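Week 6 handout. Buying a two-arm bench kit: what to look at

M. Lencho, Tuesday group. Slides not up yet, use this for now.

Last week = single arm cells. This week = kits sold as a finished bench, two arms, table, enclosure, software. Running case is the Nikarel bench from Dravari. Same points apply to any supplier, so don't learn the brochure.

What you pay for (read the quote line by line):
- arms and grippers
- table and frame
- curtain or walls. Often an extra!
- cameras, sometimes "camera ready" only, meaning a mount and no camera
- software licence, yearly. Check what stops working when it lapses
- set-up visit. Nikarel quote has 2 days, travel is seperate

Reach. Draw both work areas on paper before you believe the sales figure. The shared bit in the middle is what matters for handovers. Everything outside it is one-arm work and you could have bought one arm.

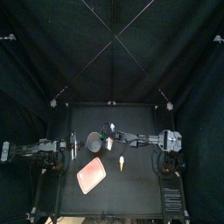 Fig. 1. Two-arm bench with black curtain walls. Both grippers in at the cup; pink tray and toy ice cream cone on the table.

Look at how much of the middle is taken up once both grippers go to one object. Wrists are bulky. Cable on the table top as well: ask the supplier how it is routed and what happens over a long run. Kanyarat Siriwan's notes on cable wear are in the shared folder, read pages on strain relief.

Objects. Suppliers demo with things that suit their gripper. Bring your own. For light cups ask about grip force, smallest setting and who can change it. Parallel fingers are fine for flat sides, less so for tapered ones.

Dark walls: fewer reflections, steadier background for vision. But dark parts get harder to pick out, so test with dark parts too.

Trial plan for the coursework
Minimum 500 cycles per task, same start layout, log every failure with a cause. "Robot error" is not a cause. Worked example for the report: 42 failures logged, so 458 good out of 500, 91.6 per cent. Then split the 42 by type, that table is worth more marks than the headline number.

Service terms. Compare Dravari with the Aritz offer (handed out in class). Aritz is cheaper up front, spares priced per joint. Dravari swaps the whole arm. Work out both over the life of the bench, Normand Fortin will go through the sums in the tutorial.

Reading: Gashaw buyer's guide, p. 69 onwards, skip the bit on conveyers.

For next time: one page, which offer would you pick for a small packing room and what would you ask for in writing. Hand in by June, paper or email, both ok.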